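Small Wonders: The Town That Sets Its Clocks by a Goose, and Other Things We Loved This Month

Our favorite letters are the ones that start with "you probably won't print this." We printed all of them! Pour something warm and settle in.

The goose came first, of course. In the village of Burside, the bakery opens when a gray goose walks up from the river and knocks on the door with her beak. She has been doing it for 10 years (geese can live a very long time, so this could go on a while), and regulars swear she is never more than a minute or two off. On the one morning she slept in, the line stretched down to the bridge and people just waited for her.

Then there's the library in Koller, where a book came back 100 years overdue. The borrower's great-granddaughter found it behind a drawer and drove four hours to return it. It was a guide to improving your memory. The library waived the fine and gave her a card of her own, and she left with three novels.

Divero has two barbershops facing each other across one narrow street, and they have been playing the same game of chess through their front windows since March. Each side gets one move a day, made at closing time. Customers are allowed to offer advice only if they're getting a shave as well as a cut, and apparently business in shaves has never been better.

And we can't stop thinking about the button collector of Brovumon, who owns 3237 buttons and has never bought a single one. Every last button was found on the ground! The rarest is a tiny glass one shaped like a pear, spotted in a parking lot during a hailstorm. The most common, by a mile, is the plain white shirt button, and those live in a pickle crock by the front door so visitors can help themselves.

Got something stranger? Send it in. We read every letter out loud at lunch, and the best ones get read twice.

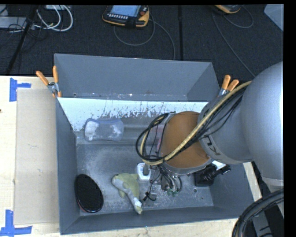
A robot arm reaches into a scuffed metal bin.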